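Flat shading

Flat shading is a method of coloring surfaces in computer graphics in which each face of a model is given a single tone. The tone is worked out once for the whole face, from the angle between that face and the light, and is then applied to every point on it. Curved objects drawn in this way show their separate faces clearly – a sphere built from 72 faces looks cut, like a gemstone, while one built from 500 looks fairly smooth from a distance.

Background

Early display systems had little memory and slow processors, and a method that needed only one calculation per face was widely used. Smooth shading, which blends tones across the edges between faces, asks for more work at each point. As equipment improved, smooth methods became usual for finished pictures, and flat shading was kept for previews, technical drawings and simulation.

Gray rendering

Models are often shown without color or surface pattern. A plain gray view lets the reader judge form and proportion before materials are chosen. Its main weakness is that neighboring faces set at similar angles may receive nearly the same tone, and the edge between them can be hard to find. 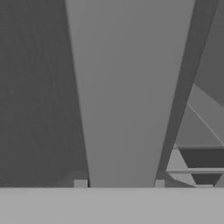

Computer rendering in shades of gray, with flat, untextured shading.

Use in design

Some illustrators choose flat shading for its appearance. Models with few faces and strong, simple tones are common in games and printed posters, where the visible edges form part of the style.

See also: Smooth shading; Polygon mesh; Wireframe model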